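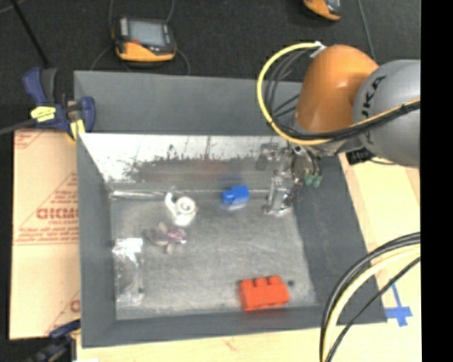 Gripper Comparison Under Way at the Stumport Laboratory

The Automation Group at Stumport has begun the second stage of its bin-picking study, which compares two grippers on the same KUKA arm. The first stage, completed in February, was limited to boxes of uniform size. The current stage uses mixed items: toy building blocks, soft toys, molded plastic parts and goods in clear packaging.

Each gripper is given 115 picking attempts, divided among 4 arrangements of the bin. An attempt is recorded as successful when the item is lifted clear of the rim and held for the full return move. Items dropped over the bin are logged separately.

The Bonitz finger gripper is being tested first. Early results show steady performance on the large blocks. Clear packages remain difficult, and items lying close to the back wall account for nearly 30 percent of failed attempts to date. Staff are reviewing the approach angles used near the walls before the Kevholm gripper is mounted.

Control software for both grippers is supplied under the Nyamweya project, and settings will remain unchanged for the duration of the study. Departments wishing to propose further items for testing should submit a short written request to the laboratory office by May 15, 2024. Items must fit within the existing bin and must not contain liquids or glass.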